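Heat from the old mine: Skirkwood is nearly ready

We've been looking forward to writing this one for ages! After a long wait for drilling kit and an even longer one for paperwork, the Skirkwood mine water scheme has its second borehole. The first brings water up from the flooded workings, the second puts it back further along the seam, and the heat taken out in between will go to homes on the Draddale side of the valley.

The water down there stays mild all year, even when there's frost on the pit road. It isn't warm enough for a radiator by itself, so it passes through a heat exchanger and then a pair of heat pumps from Steko, who have been very patient with our questions. The mine water never enters anyone's house – it stays in its own loop and goes straight back underground.

Phase one covers 300 homes, and the pipe trench now runs 1464 metres from the pump house to the bottom of Draddale. If you live on the upper road, you'll have noticed the diggers have gone and the verge is back (with grass seed on it, so please keep off until it takes). There are still 2 crossings to finish near the chapel. Expect temporary lights there until the end of August.

Work on the Iwasaki monitoring system comes next. Once it's running, anyone will be able to look up the water temperature and see how much heat the scheme is sending out. We think the schools will love it, and we'll be checking it every morning ourselves.

Want to see the pump house? The doors are open on Friday from 4pm. Wear sturdy shoes, as the yard is still very muddy, and bring your questions about connections and bills.

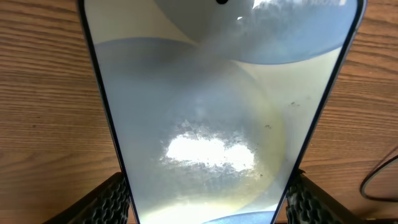
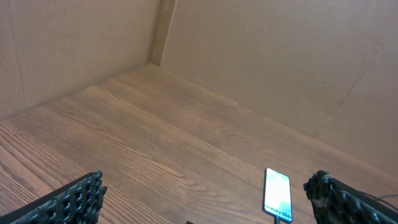
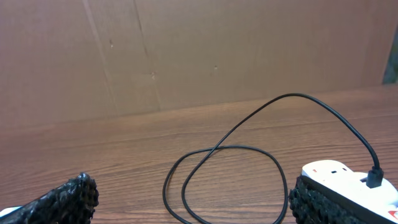 Phone with its screen on (first picture) and white power strip (last picture).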